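Leka field trial: where we are as of August

Hi all, and thanks for being patient with me on this one. I promised you a proper update once the second string of gauges was in at Pravville, and it's in, so here goes.
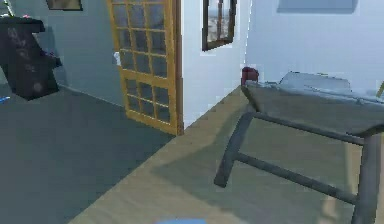 The short version is that we're logging good downhole temperature on the Pravville well and so-so pressure, and I'd like to talk about moving a little money because of it. The long version has more swearing in it, most of which I've taken out.

You'll remember the first string quit on us at 491 feet while we were still running in. That was a bad splice and it was my splice, so I'm not going to blame the supplier. We pulled it, redid every connection on the rack (two full days, in the heat, with one working canopy) and ran it again. The lower gauge is now hanging at 3454 feet, just above the pump intake, and it has talked to us every minute since. I can't tell you how good it felt to see that first clean reading come up!

Pressure is another matter. The upper gauge drifts. It reads fine in the morning, and by late afternoon it's off by as much as 43 psi, then it creeps back overnight. My first guess was the surface box getting hot, so we put a sunshade over it and the drift got smaller but didn't go away. My second guess is the ground on the surface box, and I'm waiting on a part to check that. Until then I'm flagging all the afternoon pressure data and leaving it out of the pump model. The morning data is in, and the model is a lot happier for it.

The Suvby well is behind. The workover rig we had penciled in went to another job, and the operator would sooner wait for that crew than try a new one. I get it, it's their well. We've got the cable, the clamps and the gauges sitting in the yard ready to go, so once the rig shows up we should only need a couple of days on site.

Now the money. We're under on travel (no Suvby, no motels) and over on cable, mainly from the rerun. I'd like to move $600 from travel to parts so I can buy a spare surface box from Givico and stop robbing the test bench. If you're OK with that, a one-line email is plenty and I'll fix the budget sheet myself.

Next up for me: sort out the ground, get a solid week of pressure data I'd be willing to show a pump engineer, and send you the raw files along with my notes on which hours to ignore. The operator has also asked whether we can warn them before the pump gasses up. I think we can, but I want to see it happen a few more times before I say so in writing.

Comments

wellhand: Had the same afternoon drift on a beam pump lease. Ours was a cracked gland on the junction box, so look there before you chase the ground.

gaugerunner2: What clamps are you using across the collars? We keep crushing cable on ours.

wellhand: Cast ones, on every joint. Slow to put on but I've quit losing cable.

pumpdesk: Please do post the morning data when you can, even if it's ugly.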